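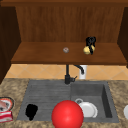 Open shelf in a wooden wall cabinet, with the sink below.

Call for participants: does marking your stuff do anything about burglary?

The Prambridge Burglary Study is looking for 300 households in Prambridge and Furkton to take part in a trial of home property marking. You would be asked to mark your valuables, put a sticker in your window (or not, depending on your group), and tell us what happens over the following year.

We should say up front that we are not fans. Marking kits have been handed out in Furkton for years, and the claims made for them keep getting bigger. Burglars are said to see the sticker and walk away. Stolen laptops are said to come home. When we asked for the records behind those claims, we got a leaflet. Hậu Ngô, who runs the study, spent most of a winter trying to match recovered items to marked homes and found that half the paperwork didn't say whether an item had been marked in the first place. Maybe the kits work very well. We would like to see it written down somewhere.

Who can join

You can take part if you are 18 or older, rent or own a home in Prambridge or Furkton, and expect to be there for the next year. Only one adult per household can sign up. You don't need to have been burgled. If you have been, you are welcome too, but please tell us, as we keep a separate list.

We can't take people who already have marked property or a marking sticker on display. We also can't take anyone who works for a company that sells locks, alarms, cameras or marking products. Two such people got into the pilot, and it took us a long time to sort out the numbers.

What you would do

Sign-ups are placed in one of three groups by a random draw. One group gets a marking kit and a window sticker. One gets the kit with no sticker. The last gets nothing until the study ends, at which point those homes can have a kit if they still want one. You don't get to choose, and we won't swap you, however nicely you ask.

Everyone gets 2 home visits, one at the start and one at the end. Each takes up to an hour. A field worker will go through a list of items with you and note the ones you'd report if they went missing. Between visits you fill in a short form each month, online or on paper. It asks about break-ins, attempted break-ins, things taken from yards and cars, and whether you called the police. Most months you will be ticking "none" all the way down. Please send it in anyway. The empty forms matter as much as the others, and they are the ones people forget.
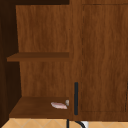 Will the police be told what I own?

Your item list stays with the study team, and police would see it only if you reported a theft and asked us in writing to pass it on.

What you get

Households that finish the year are paid $630 in three parts, with the largest part at the end. If you drop out you keep what you've been paid so far. We can't promise you'll be safer. Anyone who tells you a pen and a sticker will do that should be asked how they know.

Who is paying

The money comes from the Lengyel Fund, which has no stake in any security product. A kit maker did offer to cover our printing costs in return for seeing the results early. We said no. The kits were bought at the normal price, and the results will be published whichever way they fall – including if they show nothing much, as we half expect.

A fair complaint about this study is its size. Burglary is rare enough that 300 homes may not settle the matter, and Levente Szűcs, our statistician, has said so at every meeting. He would prefer 1,000. If the first year fills up well, we will apply to add Didthorpe.

How to sign up

Ask for a form at the Prambridge or Furkton public library, or at the study office in Prambridge. Lilla Nyitrai handles sign-ups and can answer questions at the office until 4 p.m. Forms are due by the end of July, and first visits start after that.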